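Progress Report to the Chacko Fund: Voter Access Project, Grestton and Brunditport

4 min read

This report covers the second quarter of the grant. You asked us to be frank about delays, so most of it concerns Brunditport.

Grestton first, as it is the cheerful part. The goal was to get plain-language ballot guides into every precinct before the council runoff. We have 18 precincts in the grant area and all of them now carry the guide. We handed out 1,578 copies, a number we trust because the box of leftovers was counted twice by people who did not like each other's first answer. The guide explains the sewer bond in one page. The city's own explanation runs to 40, with a foldout.

Both campaigns in the runoff complained that the guide favored the other side. We have kept the letters. They arrived the same afternoon and use much the same second paragraph.

Brunditport has gone slower. The plan was to hold candidate forums in each ward, starting in September. The ward map was then challenged, withdrawn, redrawn and put back almost where it had been, with one cul-de-sac changing hands. The people on the cul-de-sac have been to more public meetings this quarter than most of the council. We held two forums of the planned five. The first was well attended. The second was scheduled against the high school playoff, which was our own mistake, and the three candidates very nearly outnumbered the audience. All three stayed until the end and took questions from each other's spouses.

The remaining forums are set for the early part of next quarter, on a Tuesday, after a look at the sports schedule.

The absentee ballot helpline opened on time in both towns. It took 92 calls. A good share of them were about trash pickup, and we have added the sanitation number to the recorded greeting, where it should cut down our call totals nicely. Please bear that in mind when you read the next report. Of the calls that did concern voting, the most common question was whether a ballot signed in the wrong place still counts. The county clerk's office has given us two answers to this and we have asked for a third, in writing. 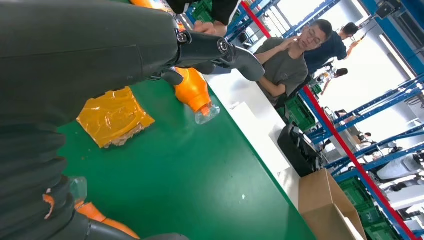
Spending is under budget, mostly on account of the forums we did not hold. Printing ran over after Zirkley, our printer, raised the price of heavy stock in the middle of the order. We have moved to the lighter paper, and the Grestton guide now shows a little of the sewer bond through the page on polling hours. We would like to carry the unspent hall rental into next quarter, and will send the form once we have found the current version. The one on your portal is for libraries.

Still open: the clerk's written answer, the Spanish edition of the guide (translated, waiting on a proofreader) and wheelchair access at the Brunditport grange hall, where the ramp ends at a step. The hall's owners have agreed to fix it by December. We have a second site on hold in case they don't.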